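### 3.2 Where paid work is done in the home

Respondents were asked to name every place in or around the dwelling where they had done paid work in the preceding month, and then to say which of these they used most. We did not supply a list. Earlier surveys of home working offered fixed choices such as "home office," "bedroom," and "living room," and we suspected that this had pushed people toward rooms with names. In the Posberg pilot, several respondents had answered "other" and then described a landing, a parked car, or the end of a kitchen counter.

Answers were coded by two members of the team working apart. Disagreements were mostly about spaces that serve two purposes, for example a dining table in an open kitchen. These were coded by the furniture used and then by the room, so that the same kitchen could appear in the data as a table, a counter, or a window seat. The coding sheet is given in Appendix B.

In Posberg, where most of the housing is low-rise and has a yard or porch of its own, the kitchen or dining table was the place most often named as the main one. A separate room with a door came second. In Dellau, where apartments are smaller and balconies are shared between neighbors, the bed and the sofa came up much more often, and a separate room was rare outside the older streets near the river. Household size explains part of this difference. It does not explain all of it: people living alone in Dellau were also less likely than those in Posberg to keep a fixed spot.

We use "fixed spot" for a place where work items are left out overnight. By this measure 70 percent of Posberg respondents had one, against 30 percent in Dellau. People without a fixed spot described a routine of setting up and clearing away, usually around meals. One respondent kept everything in a roasting pan that went on top of the refrigerator at six every evening. Another used a child's wagon. Setup was seldom described as a burden in itself. The complaint we heard more often was about things left behind, above all chargers and reading glasses, which were then found in the wrong room the next morning.

### 3.3 Outdoor places

Outdoor work was not part of the original design. It was added after the pilot, when it became clear that porches, patios, and shared yards were being used for several hours a week in the warm months. The questions were asked in May in both towns, so the answers reflect spring habits and probably understate what happens in high summer.

Three conditions came up in nearly every account of working outside: shade, a surface at the right height, and a wireless signal that reached. Shade was the one people were most willing to arrange for themselves, with umbrellas, sheets, or by moving the chair through the day. Signal was the one most likely to end the attempt. In Dellau, respondents on the upper floors reported good reception on the balcony and none in the yard, and a few had stopped going down for that reason alone.

Surfaces were more varied than we had expected. Most outdoor tables in the two towns were bought for eating, and their tops are slatted, tiled, or made of glass. Slatted tops let pens and small parts fall through. Tiled tops are uneven at the joints, and people who wrote by hand used a tray or a magazine on top. Glass was liked because it wipes clean, but patterned glass drew two separate complaints. One was glare, mainly in the late afternoon. The other was that the pattern bothered people who used a mouse, who said the pointer skipped or would not move at all. Figure 4 shows a mouse on a table of this kind, with the rippled texture of the top.
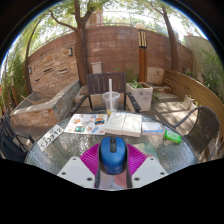

### 3.4 Time of day and length of stay

Outdoor sessions were short. The middle length reported was 70 minutes in Posberg and somewhat less in Dellau, and few people stayed out through lunch. Morning was preferred for calls – the street is quieter and the neighbors are indoors – and late afternoon for reading or checking figures. Respondents who owned a small portable desk from Wedance or a folding table from Ayaaba did not stay outside longer than those using ordinary garden furniture, although they moved it more often, in some cases following the shade from one side of the house to the other.

Interruptions outdoors were social more often than indoors. A person at a table in view of the path was taken to be free to talk. In Dellau, 20 respondents mentioned this without being asked, and 5 of them said they now sat with their back to the yard. In Posberg the same point was made about porches facing the street, and two people had moved to the rear of the house. Respondents over retirement age who still did some paid work tended to describe these conversations as a reason for going outside, and several had kept up the habit into the cooler months with a coat and a blanket.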